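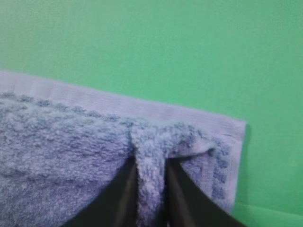 Why Is a Towel So Thirsty?

Take a towel from your bathroom and put your nose very near to it. What do you see? The cloth of your T-shirt is flat, but the towel is full of tiny loops. There are so many that you would become tired before you finished to count one corner.

This kind of cloth is called terry. The loops are its secret. Each loop is a small piece of cotton thread that stands up from the cloth, and water likes to climb into the thread and stay there. More thread means more places for the water to sit.

Now slide your finger to the end of the towel. Many towels have a smooth stripe near the edge, with no loops at all. It is called the border. On a light blue towel the border can look paler than the rest, almost lilac, and if you touch it you feel very thin lines, like the lines on corduroy but much smaller. The border helps the towel to keep its shape.

Words to know

Loop: a thread that goes up and comes back down.
Pile: all the loops together.
Border: the flat stripe near the edge.
Hem: the edge of the cloth, turned over and sewn so that the threads do not run away.

How does the water climb?

Inside a cotton thread there are many thin hairs, called fibers. Between the fibers there are spaces, too small for your eyes. Water pulls itself along these spaces, even upward. Scientists call this capillary action. It is a long name, but you have seen it each time you dip a cookie in milk.

Hanging or folding?

A wet towel should hang. When it hangs open, air touches both sides and the water goes away into the air. If you leave it in a ball on the floor, the water stays in the middle and after one day the towel smells like an old pond. My neighbor Lucimara Sales has a small laundry, and she tells this to every child who comes in with a swimming bag. 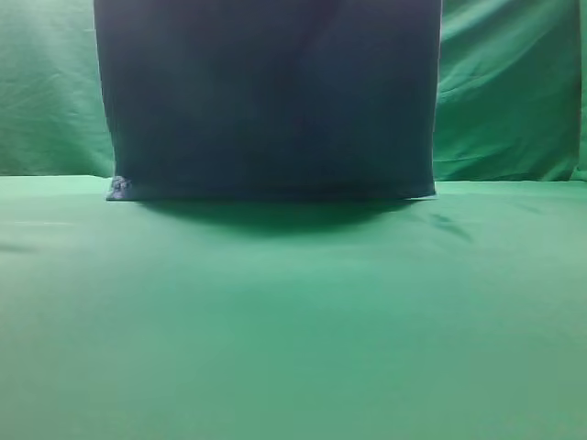
A dark blue cloth hanging down to a green surface.

When the towel is dry, it is time to fold. My way has 5 steps:

1. Lay the towel on a table and make it flat with your hands.
2. Take two corners of one short side.
3. Bring them to the other two corners. Now the towel is half as long.
4. Do the same again.
5. Fold it one last time, from the side, and press softly.

Do not worry if a corner puffs up. Thick towels do not like to be thin. Look at the folded side and you will find the layers, one on top of the other, like pages of a book.
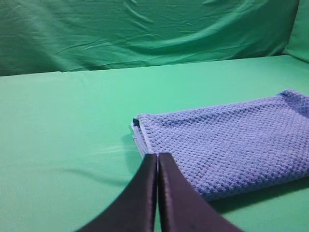 Some towels have a different face, with little bumps and little pockets in a grid. This is a waffle weave, and you can guess where the name comes from. The pockets give the water more room, and air can go in also.

Try it at home

You need a cup with 200 milliliters of water, an old towel and an old T-shirt. Dip a corner of each one in the water, count slowly to 100, and take them out. Which one did the water climb higher? Draw both in your notebook. My nephew Ismael tried it in May with his sock, too.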